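Workshop > Small Projects > Foam Tool and Peg Blocks

Reading time: 3 min

Keeping a peg block in working order

A thick slab of foam with shaped holes will hold pegs, bits, posts and odd parts better than a drawer will. Shape-sorting blocks work the same way, and the same care applies to both. These notes cover cleaning, fit and storage. They were put together by Bogdan Oprea and Inese Lepik for the Mustlow shop handbook.

1. Clean the pegs first

Wipe each peg with a damp cloth and a drop of dish soap. Skip solvents on plastic, as they can cloud the surface. Dry the ends well. On a plain round rod, check the bottom edge with your thumb. A rounded end finds its hole more easily than a square-cut one, so if you are making a replacement, take the corner off with 200 grit paper and finish with a finer sheet.

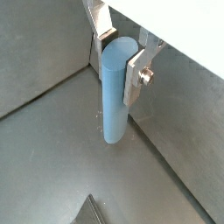 2. Clear the holes

Dust and crumbs of foam collect at the bottom of the holes and keep pegs from seating. Turn the block over and tap the back with your palm. Go over the holes with the narrow nozzle of a vacuum on low. A dry paintbrush gets into the points of a star or the corners of a square. Don't scrape with a screwdriver. Foam tears fast and a torn wall won't hold anything upright.

Small round holes clog sooner than big ones. A cotton swab is enough for those.

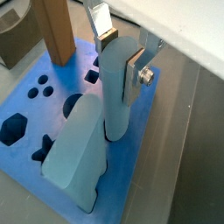
Blue foam block with round, square, hexagonal and star-shaped holes. The arch piece is standing on the block.

3. Check the fit

Lower the peg straight down and let go just before it bottoms out. It should drop the rest of the way under its own weight. If it sticks, twist it a little and try again before you cut anything. Urmas Tamošiūnaitė widened a whole row on the first block at Mustlow and had to throw it out, as every peg leaned.

To open a tight hole, wrap 250 grit paper around a dowel and take two or three passes. For a loose one, line one side with thin felt tape.
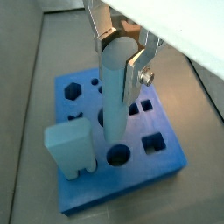 Pegs with shaped feet need more care than plain rods. Look at the bottom before you push. A flat rectangular peg with an arch cut into its lower edge comes down on two short legs, and those are the parts that chip when it is forced. Keep it level, and pull it out by the middle of the body. If a leg does chip, sand both to the same length or the peg will rock.

4. Put it away

A rectangular bin with sloped walls suits this job. Set the block at the back and keep brackets and other hard parts in front of it, off the foam. Leave tall pegs standing if the lid clears them. Otherwise lay them flat along one wall.

Wipe out the bin when you do the block. Dark gray shows every smudge. 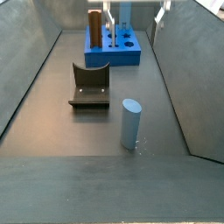

5. Replacing the block

When more than 3 holes have gone slack, cut a new one. Trace the old block onto card first and keep the card. The Mustlow template is in the flat file, folder 268.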